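Planning for Equipment: handout for week 7

Notes to go with the lecture on buying a robot cell for a small shop. I talk fast and skip around, so this is the version to keep beside you when you do the budget assignment. Bring a calculator and a lunch.

Where we left off

Last week you each wrote a page on the task you'd like to automate. I've read them all (thank you, and a couple of you should really be selling these ideas to somebody) and the same thing jumped out at me nearly every time. You started with the arm. You'd already picked it! Half of you had picked the colour!

I get it, the arm is the fun bit. But the arm is one line in the budget, and often it isn't even the line that hurts. So today we start from the bench and work outward, and the arm gets chosen somewhere near the end, when you know how far it has to reach and how much it has to carry.

The four buckets

I sort every equipment budget into four buckets. Other people use six or ten, and you're welcome to, but four fits on a whiteboard.

Bucket one is the machine itself: arm, controller, teach pendant, the cables that come in the box. Check what comes in the box. I once had a quote from a dealer where the pendant was an option, on page three, in small print, and you couldn't program the thing without it.

Bucket two is everything bolted to the machine or sitting near it. Gripper, fingers for the gripper, mounting plate, table, fixtures, cameras, lights, an air line if the gripper wants air. This is where budgets go to die. Fingers wear out and get redesigned, so put in three sets.

Bucket three is the room. Power, floor, guarding or a scanner, network drop, somewhere for the parts to come in and somewhere for them to go out. Ask your landlord before you drill anything into a slab.

Bucket four is people. Training, integration hours, the week when the old way and the new way both have to run side by side and everybody is grumpy. Students leave this one blank all the time. If you leave it blank I'll write "who?" in the margin and take off marks.

A worked budget

We'll use the Zirkel bench from the lecture. It's a small parts-sorting job: pick a part out of a tray, turn it over, set it in a second tray. Light parts, nothing sharp, one shift a day.

The team had two quotes for the gripper. Kalix came in at $1354 with one set of fingers. Meinecke was cheaper on the first page, but their adapter plate was another $497, and with the plate added the two were close enough that price stopped being the interesting question. What decided it was lead time. Kalix had one on the shelf and Meinecke didn't, and a bench that sits there waiting for a gripper is still paying rent.

Three things to copy from that example. They wrote the adapter down as its own line, so you can see it. They asked both suppliers for lead time in writing. And they kept the losing quote in the folder, and you'll be glad of that when the winner's price goes up next year.

For the contingency, I'd use 20 per cent on a first cell. You can go lower on your second one, when you know what you forgot the first time. Put it at the bottom as one number and don't hide it by padding every line, or you'll never find out which of your guesses were bad.

Before you spend: try it in simulation

I'm a big believer in building the cell on the computer before you buy any of it. You can change the height of a table in a simulator in about ten seconds, and in a real shop it's a Saturday and a sore back. What I want you to get out of it, for budget purposes, is pretty modest:

Reach. Can the arm get to both trays without doing something horrible with its elbow?
Bench size. Do you need the big one, or did you draw the big one?
Camera position. What will the camera see, and what will it be hanging from?
Cycle time, but only as a rough guide. Real grippers dither, real parts stick together.

What it won't give you is a price, and it won't tell you that the doorway is too narrow for the crate. Measure the doorway yourself. Then measure it again with the door on its hinges.

People do ask whether a simulated room needs decorating. If the camera work is part of your plan, then I'd say yes, a bit. A vision system that has only ever been tried against a blank grey background hasn't been asked much of a question. Put some clutter behind the bench, change the lighting, and budget the hours for doing it, as those hours belong in bucket four with the rest of the labour.

Start with the bench on its own, too. Table and room first, then save a copy before you add anything at all. You'll want to go back to it when you compare one arm with another, and it's so much nicer than deleting things and hoping you got them all.
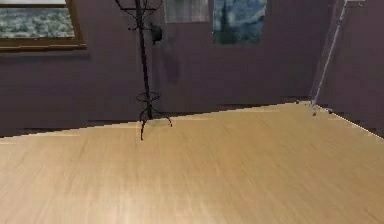

Teófilo Ticona wrote to me after the lecture that he'd gladly skip the simulation hours on a job this small, tape the outline of the bench on the floor, and put the money toward a second gripper, given that a spare on the shelf saves you on the day the first one quits. He added that on his own budget the software licence cost more than the table did, and asked whether I'd at least make people write the licence down as a line.

Fair enough, and yes, write it down! Licences go in bucket one if they're needed to run the machine and bucket four if they're only for planning. Check whether it renews every year. I don't fully agree on skipping the simulation, though I love the tape idea, and you can do both in an afternoon. If your job is one arm, one tray and no camera, I'll accept tape and a sketch in place of a simulated cell. With a camera in the plan, I want to see the simulation.

Lease or buy

Quick version, as we ran out of time. Buy if the task will still be around when the machine is paid off. Lease if you aren't sure, or if the season is short. Grikham will rent by the month with the integration hours bundled in, and that looks dear until you fill in bucket four properly and see what you'd be paying anyway. Read the return clause. Who pays the freight back? Who decides what counts as wear?

Used machines are fine for the assignment, but then I want a line for service and a line for spare cables.

For the assignment

One page of budget, four buckets, contingency shown separately at the bottom. One page of explanation in your own words. Attach your quotes, including the ones you turned down, or the emails where you asked and got no reply (that counts, suppliers are busy). Put prices in dollars, before tax, and say which date they were quoted on.

If you're stuck on bucket three, go and stand where the machine would be going and look around for the nearest power outlet. Then come and see me with whatever you've got. My door's open after class and I'm usually eating a sandwich.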